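Where Do Returned Books Go? Shelving Delays at the Tallura Street Library

Term project report, Introduction to Information Management

1. Why this topic

Our group wanted to study artificial intelligence. So did every other group, and the sign-up sheet had limits. We were left with library returns, a subject that none of us had feelings about in January and that I now discuss at dinner until people leave.

The question was simple: once a book drops through the return slot, how long before a reader can find it on the right shelf? The catalog marks a book "available" the second it is scanned. The book itself may be on a cart, under a cart, or in the hands of someone reading it on their break.

2. What we did

The branch gave us its return log for the spring term, which listed 3,358 items. We took a sample of 800 and checked each one against the shelf at closing time, then again at 10 a.m. The catalog runs on a system called Brumer, which exports its data as a PDF, so a good part of our research was typing.

We sorted each book into one of these groups: on the right shelf, on the wrong shelf, on a cart, or missing. "Missing" was later changed to "not found by us" after the branch manager read our draft.
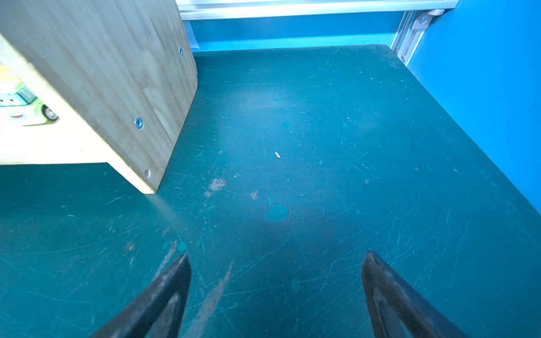 3. What we found

Of the 800 books in the sample, 275 were not in their proper place at the first check. Most were on carts, which is fair enough, as closing time is when carts are full. By the next morning the number was down to 30, and we were a little let down. We had been hoping for a scandal.

The 30 were more interesting than the 275. Nearly all of them had been shelved, just not where they belonged. Cookbooks drift toward gardening. Travel guides to islands end up with travel guides to other islands. Oversize books suffer the most. The shelves on the lower floor were bought from a firm called Iordache and set for ordinary hardcovers, so anything tall gets laid flat on whatever board has room.

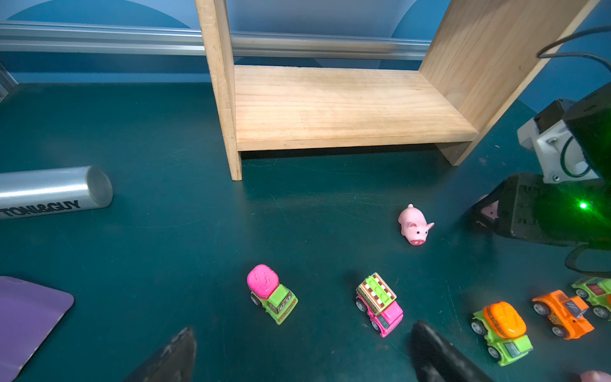 The staff know about the tall books. They have a system for them, passed along by word of mouth, and each person we asked explained a different version with complete confidence. One version involved the color of the spine. We tried it for an afternoon and lost an atlas.

The children's section was the surprise. We had expected chaos and found the lowest share of misplaced books in the building. Picture books there are kept in broad groups by first letter, so there are fewer ways to be wrong. It also helps that low shelves can be checked at a glance, at least by people who are still able to kneel.

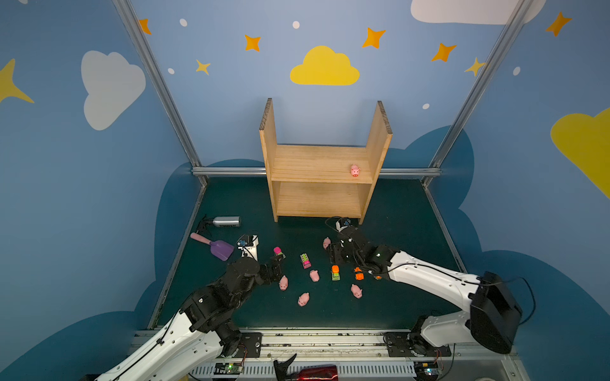 4. Limits of the study

We only covered one branch and one term. Two checks a day will miss any book that was shelved, borrowed and returned in between. One of us also reshelved misplaced books while counting them, out of kindness, until the rest of us explained what data is. Those books were left out and replaced with others from the log.

5. Suggestions

Add an "on cart" status in Brumer, so that readers know to ask at the desk. The branch told us the option exists and has been switched off since the Sino upgrade. We did not learn why.

Raise one row of boards on the lower floor for oversize books, and put up a sign saying so.

Write the tall book system down. Any of the versions would do.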